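Can a machine wipe the table yet?

23 March 2018
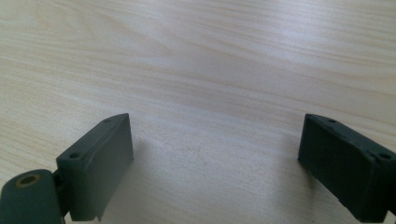

Gripper open over a bare tabletop, with the glare that causes half the trouble.

I get asked whether robots can do chores. My answer this spring is a few of them, slowly, if you set things up first.

Wiping a table is a good one to think about. A person sees a shiny patch and knows it is light from the lamp. A camera sees a bright area where the wood grain disappears, and the software has to decide if that is glare, a spill or a sheet of paper. At the shop in Penton where I used to work, we fixed this by moving the lights. You can do that in a shop. I would not do it in my kitchen.

The second problem is the cloth. Two stiff fingers are fine for a box or a mug. A cloth folds, bunches up and hangs differently each time you lift it. In December I ran 80 tries at picking a folded cloth off a flat table with a two-finger gripper. I kept notes on all of them and stopped when I got bored, so don't treat it as science. Flat cloths were the worst. If I left one corner standing up, it went much better – but then I was doing part of the chore.

Shop work is further along. Same part, same place, same table, 2000 times in a row. Homes don't offer that. My own table gets used for 4 different things before lunch.

So I still wipe it myself. It takes less time than clearing the space for a robot arm. Next I want to try sorting spoons and forks, which are at least stiff. I'll post the notes when I have them.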